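26/08/2021

여름옷 정리를 8월에 시작하는 건 조금 이르다. 그래도 올해는 일찍 하기로 했다. 9년 산 집에서 Wivport로 이사를 하고 보니 옷장이 전보다 작았다. 문이 두 짝이고 서랍은 아래에 하나뿐이다.

먼저 옷을 전부 꺼내 침대에 올렸다. 예전에는 계절별로 나눴는데 이번에는 입는 횟수로 나눴다. 매주 입는 옷, 가끔 입는 옷, 작년에 한 번도 안 입은 옷. 마지막 묶음이 제일 컸다. 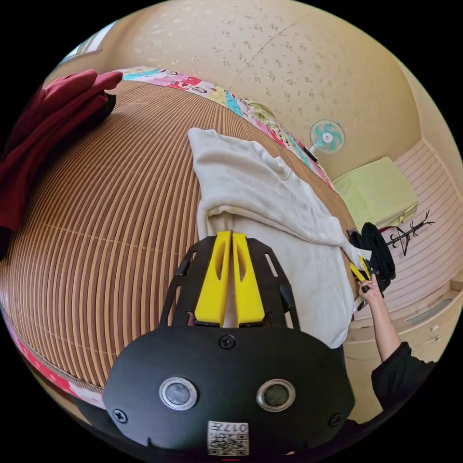 안 입은 옷을 다시 보면 이유는 대개 비슷하다. 목이 불편하거나, 다림질이 귀찮거나, 같이 입을 바지가 없다. Rebelo에서 산 셔츠는 세 가지에 다 해당해서 바로 내놓았다. 멀쩡한 옷은 Idalina Azevedo에게 먼저 물어보고, 남은 것은 동네 수거함에 넣을 생각이다.

수납 상자는 Veltier에서 두 개를 샀다. 길이 59cm짜리로, 침대 밑에 들어가는 높이를 재고 골랐다. 뚜껑이 통째로 빠지는 방식이라 상자를 다 꺼내지 않으면 열기 불편하다. 다음에 산다면 반으로 접히는 뚜껑을 고르겠다.
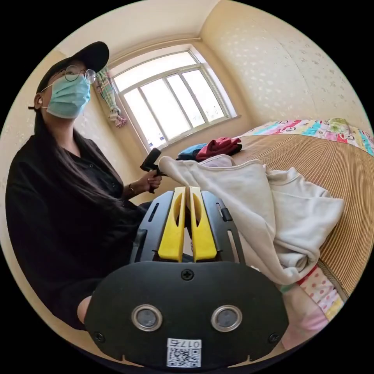
*검은 모자에 검은 셔츠, 마스크까지 쓴 모습.*

세탁은 넣기 전에 한 번 더 했다. 눈에 안 보이는 땀 얼룩이 겨울을 지나면 누렇게 올라온다. 작년에 흰 셔츠 한 장을 그렇게 버렸다. 세제는 평소 양만 쓰고 헹굼을 한 번 추가했다. 섬유유연제는 안 넣었다. 하루 말리고 나서도 솔기 쪽은 손으로 만져 봤다. 그 부분이 제일 늦게 마른다.

방습제는 Clornis 제품을 상자마다 하나씩 넣었다. 165g짜리인데 작은 상자에는 좀 크다. 옷 위에 두면 물이 샐까 봐 구석에 세워 두었다.
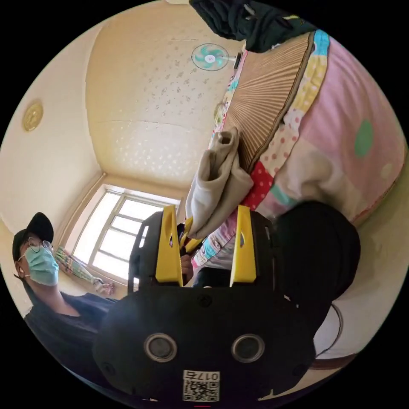

개는 방법은 몇 번 바꿨다. 세로로 세우는 방식은 서랍에서는 편하지만 깊은 상자에서는 한 벌만 빼도 옆이 무너졌다. 결국 두꺼운 것을 아래에 두고 눕혀서 쌓았다. 작은 것들은 따로 망에 모았다. 사진에서 노란 집게 끝에 물린 연한 베이지색 같은 것은 이런 더미에 섞이면 찾기 어렵다. 색이 연한 것끼리는 망도 나눠 두는 편이 낫다. Henrique Baptista는 상자 옆에 목록을 붙이라고 했는데, 나는 마스킹테이프에 '반팔', '얇은 바지' 정도만 적었다.

다 하고 나니 옷걸이가 15개 남았다. 철사로 된 것부터 버렸다. 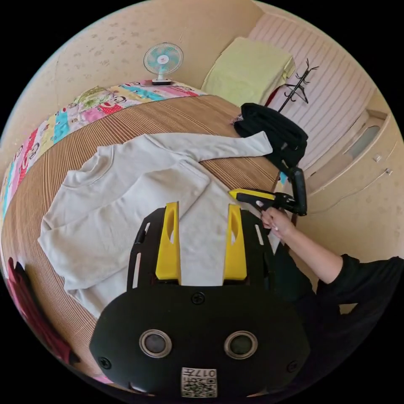

**생활기록 모임 · 집안일 팀**

긴팔은 아직 상자에 넣지 않았다. 아침저녁으로 선선해지면 바로 꺼내 입을 것이라 옷장 가운데 칸에 두었다. 맨투맨은 옷걸이에 걸면 어깨가 튀어나와서 접어 둔다. 소매를 먼저 안쪽으로 넣고 몸판을 반으로 접으면 선반 폭에 맞는다.

남은 건 겨울 외투다. 이사할 때 쓴 큰 비닐에 그대로 들어 있고, 아직 열어 보지 않았다. 지퍼가 고장 난 것이 하나 있어서 수선집부터 알아봐야 한다. 예전에 다니던 곳은 이제 너무 멀다. Špela Softić이 역 뒤쪽에 한 곳 있다고 해서 다음 주에 들러 볼 예정이다.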